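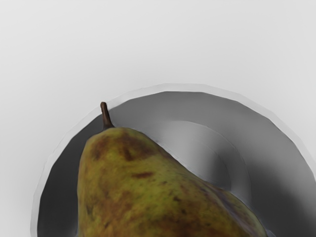
¿Con qué margen exporto unas tarjetas de visita para imprenta?

Tuva Skjelbred
Las diseño en Hidura y la imprenta me pide sangrado, pero no encuentro dónde se activa. Son 1.000 tarjetas y las entrego el martes.

Linnea Kristiansen
Pon 3 mm de sangrado por cada lado. En Hidura está en Archivo > Ajustes de página > Sangrado. Estira el fondo hasta la línea exterior y deja los textos a 4 mm del corte. Luego exporta en PDF para impresión con las marcas de corte activadas.

Leif Lie
Yo las mandé en PNG y me salieron con un filo blanco. Usa PDF. También puedes pedirle la plantilla a la imprenta, a mí me la pasaron.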